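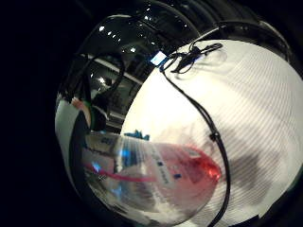

Plimside Reel Repair has been taking in tired fly reels and sending them home again for long enough that most anglers along the Druta River have handed at least one across its counter. The owner learned the work from an uncle, moved the business twice, and settled at last at 119 Water Street, in two rooms behind what used to be a bakery. I went over to talk with her in February, when the river is low and the mail is heavy, and she put the kettle on before I had my coat off. We began with gloves, of all things, because I had asked what a person should buy first if they wanted to care for their own reels at home. A white glove with fine slanting ribs, like the one in the photo, suits her very well, she told me, as any smear of old grease shows up on it right away. "I went years with bare hands," she said, "and I left fingerprints on a lot of nice polished frames. People are too kind to mention it, but you know they see it."

She is an easy person to talk to, and she likes to go back to the start of things. Her uncle, she said, fixed reels in the evenings for friends, and charged them in smoked trout. "I was ten or eleven and he'd give me the screws to sort. Then one winter he gave me a whole reel, an old Kramer with a click you could hear across a field, and told me to take it apart and not to come to supper until it was back together. Supper was cold that night, I can tell you."

The Kramer is still in the shop, on a shelf over the sink, and she took it down for me and let it sing a little. She doesn't fish it much now. For her own days on the water she uses a Grukimberg with a disc drag, a plain, heavy thing that she admits she made fun of when it first came out. "I said it looked like a doorknob. Then I hooked a steelhead on a borrowed one, and I went quiet about doorknobs."

What goes wrong with a reel, I wanted to know, and she laughed and refilled my cup. Sand, mostly. Sand and good intentions. "Somebody drops it on a gravel bar, which happens to all of us, and they rinse it in the river, and now they've washed the grit further in. Or they get out the can of oil from the garage and they use half of it." She would rather see a reel wiped down with a damp cloth, left open on a towel overnight, and given one small drop on the spindle. The drag she asks people to leave alone, particularly a cork one, which wants its own dressing and very little of it.

Last year the shop took in 800 reels, the most it has ever had, and the wait stretched to five weeks in the spring. She felt bad about that, and wrote a card to go out with every late parcel. There are three benches now where there used to be one. The newest is for nothing but springs and pawls, the little parts that give an older reel its voice, and she makes a good many of them herself when the originals can't be found.

"The ones I like best come in a sock," she said. "It's always Grandpa's sock, and there's always a note. They'll say they don't care if it ever catches a fish, they only want to hear it again, the way it sounded in the boat. So I try a spring, and I listen, and I try another one. I can't know how it sounded, of course. But I had a man write back that he'd sat in his kitchen and pulled line off it until the dog left the room."

By then it was getting dark and the mail carrier had come to the side door with another armful, mostly small boxes and one very long one that puzzled us both. She wanted to open it before I left. It was a rod, sent without a reel, with a check taped to the handle and no letter at all.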